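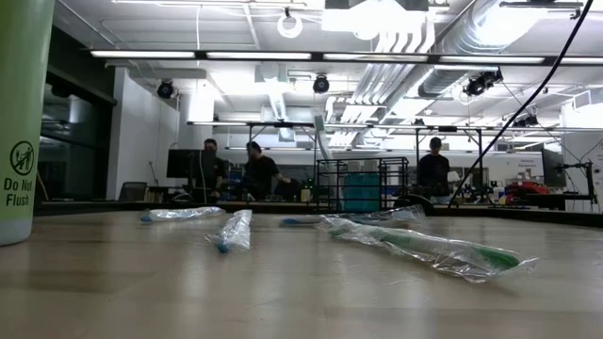 Threads > Robotics > Good practice

OK, a thread on writing rules for tabletop pick-and-place, as we've just finished redoing ours at Serkham and I am far too excited about a four-page document. 1/

Rule one, and my favourite: write down the start layout in words before anyone runs a trial. "Items scattered" is fine as long as you say what scattered means. Ours now says no two items touching, handles pointing in at least three directions. 2/

Wrapped goods get their own section! Clear film is a brute. It shines, it crinkles, the edge of the packet isn't the edge of the thing inside. Sayaka Tanabe wrote this bit and it's lovely — every trial sheet has to say "wrapped" or "bare", and you can't mix the two in one score. 3/

If a wrapper splits, the item comes out of the set. It doesn't go back with tape on. We argued over this one for most of a Wednesday and I lost, and I've come round to it completely. 4/

Speed. Our house limit with anyone inside the marked floor area is 380 mm a second. Outside it, 800. Those are our numbers for our arm and our risk assessment, so please do your own sums and don't borrow them. 5/

Koen Willems asked why not just run slow all the time. Fair question! We tried it in April and people got bored and started leaning in to look. So now there are two speeds, and a light that tells you which one you're in. 6/

Lights: leave the ceiling lights as they are and note it on the sheet. A glossy table plus overhead tubes is what most of us have to work with, so test on that. Rianne Van Wijk wanted a blackout curtain and has been talked down. 7/

Reporting. Say how many tries, and count the drops. We ran 820 grasps on the old rules and I can't compare them with anything, which still stings. The new batch is only 98 so far but every one has a proper sheet behind it. 8/

Stop button within reach of whoever is resetting the table, as well as whoever is at the screen. Two people, two buttons. Please do this one even if you skip all the rest. 9/

Next up is soft pouches, with Nathalie Boersma leading. If your lab has a rule for those that works, send it over, I'd love to read it — scruffy drafts very welcome. 10/10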